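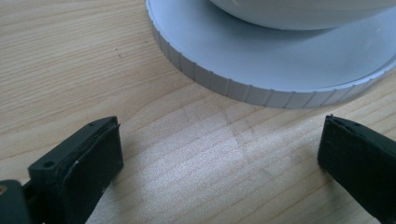 Clubs > Trudorari Robotics > Talks > Speaker notes

Print this page | E-mail this page

Reading time: 5 minutes

Speaker notes: "Picking Things Up, and Other Ambitions"
Evening session, Starthorpe school hall. Keep the water away from the laptop.

Start with the title of the project, which was "Household Helper" in January and had become "Gripper" by March. Let them laugh. Say that our club builds one machine a year and that this year the students voted for a hand you can carry around the house and teach with. Point to the big white thing with the ribbed rim, sitting a little way past the two black fingers. Say that round things with ridges were our hardest category and leave it up while you talk. Then mention the window glare on the tabletop, a bright pale patch right where you'd like to see wood grain. We'll come back to glare. It has its own section, and it earned it.

WHO WE ARE (short, they want the robot)

Trudorari is an after-school club. Our budget for the year was 70 dollars plus whatever was in the drawer. The drawer was very good to us. Mention the hinges.

Do not tell the glue story here. It goes later, if there's time, and there won't be.

THE PLAN

Students hold the gripper, bring it up to an object, close it, lift, put the object down. The camera records all of it. Do that enough times and the software, which we named Climel, learns to do the moving by itself. On paper this is four sentences. Pause here.

Our target was 3,000 tries. We ended the year on 3,835, because two of the ninth graders got competitive and wouldn't stop. I have been asked by parents whether this counts as exercise. I said yes.

THE FINGERS

Version one was cardboard and had a working life of one afternoon. Version two was stiff and very smooth, and handled a mug the way you'd handle a bar of soap. Version three got grippy pads on the inside faces. Pads were the single best decision of the year and came from a student who had missed the previous meeting and so hadn't heard us decide against them.

Pads peel. The top edges go first. Ours have been stuck back down more times than I'd like to put on a slide. If someone asks what adhesive we recommend, say we are between adhesives.

(Pass the spare finger around the room. Get it back this time.)

ROUND THINGS

A box has sides, so the fingers know where they stand. A wide round thing is all one side. Close on it too far forward and it squirts away from you. Close too far back and you're pushing it across the table like a very slow game of air hockey. Then there's width: if the object is wider than the gripper opens, there is no correct answer, and Climel will try to find one anyway. It once spent a whole practice nudging a cake tin toward the edge.

What worked: teach it to look for something smaller to hold, a knob, a lip, a handle. What did not work: shouting the word "handle."

GLARE

Told you. Late afternoon, the sun comes in and the tabletop turns silver in patches. People ignore a reflection. Climel, for most of February, thought a reflection was an object and reached for it with real confidence. We got a nice long recording of a machine trying to pick up a window.

First fix: close the blinds. It then worked perfectly with the blinds closed and at no other time.

Second fix: open them again and record at different hours, so it saw the same table dull, bright and striped. This took five weeks and was the right answer. Ask the room why. Somebody's kid will know.

TOSH

Tosh is the cart we roll everything around on. Tosh has one bad wheel and no electronics, and has never once failed a demo. I mention this for morale.

THE COMPETITION

We went to regionals with the hand working well on boxes, fairly well on cups, and in a spirit of hope on everything else. The judges brought out a melon.

Stay silent for a second here. Next slide.

We placed fifth. The melon also did very well.

IF THERE ARE QUESTIONS

- Can it do laundry? It can hold a sock.
- Can my child join? Yes, no experience needed, closed shoes please.
- Is it safe? It closes slower than a stapler and is less interested in your thumb.
- What's next year's machine? Vote is in September. "Melon" is already on the ballot.

Glue story, if they haven't started stacking the chairs.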